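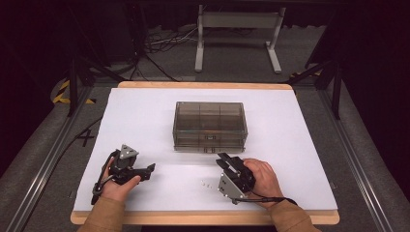

**Compartment boxes for small hardware: sort by thread or by length?**

**korneck_bench**
Moving 830 machine screws out of bags and into divided boxes. Mostly M2 and M3, a few M4. My plan is one box per thread, lengths ascending left to right, with washers and nuts in the back row. Any reason to do it by length instead?

**yichun.f**
By thread. You pick the thread first, then the length. Sorting by length puts M2 and M3 of the same length next to each other, and they will get mixed.

**drulla87**
Disagree. I sort by job. Standoffs, matching screws and washers go in one box. I open 2 boxes for a repair where you would open four.

**yichun.f**
That works until a screw is used in more than one job. Then you have duplicate stock and no idea what to reorder.

**drulla87**
I reorder when a compartment looks low. Has worked since January.

**Zerrin Ç**
Check the dividers before deciding. On a lot of boxes they stop short of the lid, and M2 washers slide over the top when the box is stored on end. I lost a whole Tuesday evening re-sorting after that. Cut a sheet of 2 mm foam to fit inside the lid.

**korneck_bench**
Foam noted. Do you label the lid or the front?

**Zerrin Ç**
Front if they stack, lid if they go in a drawer. Thread and head type only. Lengths go on a card inside.

**drulla87**
Or skip the card and use a caliper.

**yichun.f**
Countersunk screws are measured overall, pan heads from under the head. Write it on the card.

**korneck_bench**
Going with thread, plus one mixed box for laptop repairs.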